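Drasance Laundry, Urcombe - Your Questions
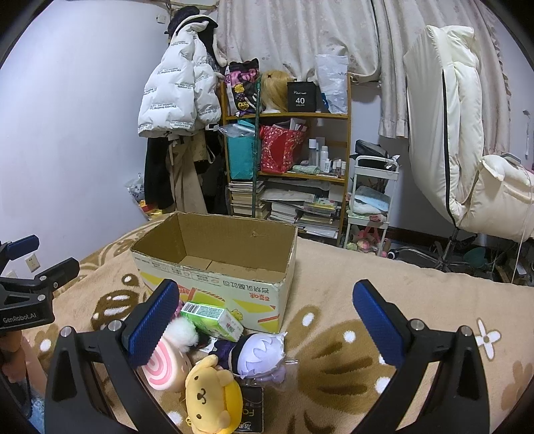 Soft toys on a flower-patterned blanket.

What can I bring in?
Most household things: bedding, blankets, curtains, towels, cushions and soft toys, as well as everyday clothes. We don't take leather, fur or anything with a battery pack sewn into it. If you aren't sure, bring it to the counter and we'll look at the label with you.

How are items priced?
Everyday washing is priced by weight. Blankets, duvets and curtains are priced by the piece, and the list is on the wall by the till. We give you the price before you leave the item with us.

How long will it take?
Everyday washing is normally ready in 3 working days. Large blankets and feather duvets can take longer in winter - we'll write the date on your ticket.

Can soft toys be machine washed?
Many can. We check the seams first and wash them in a net bag on a cool cycle, then dry them on a rack. Toys with a music box, cardboard or beans inside are cleaned by hand on the surface only. Please tell us if an ear or an arm is coming away, as we don't do mending on toys.

My blanket has gone stiff at home. Can you help?
Usually, yes. Stiffness often comes from too much powder left in the fibres. We rinse the blanket twice and tumble it on low heat. We can't put right a woollen blanket that has shrunk.

Do you collect and deliver?
Yes, in Urcombe and Drarnanbridge. The Drarnanbridge round goes out on Wednesdays and Fridays. Leave your bags tied and labelled with your surname and postcode. Flats without a lift are fine, but please come down for anything over two bags.

Do you use scented products?
Not unless you ask. Our standard wash is unscented, and you can ask for no softener as well. We note this on your account so you don't have to say it each time.

What happens if I lose my ticket?
Give us the name on the order and describe what you left. We may ask for something with your address on it.

How long do you keep things that aren't collected?
We keep finished orders for 100 days and ring you twice in that time. After that they go to the charity shop in Saxena Street.

Are you open over Christmas?
We close at midday on Christmas Eve and open again on 2 January. There are no deliveries between those dates. Opening hours are otherwise the same as usual.

Page last updated December 2019

Was this page helpful? 14 people said yes | 2 comments

We use cookies to remember your basket and postcode. Accept | Change settings

Drasance Laundry, Urcombe | Contact us | © Drasance Laundry | Back to top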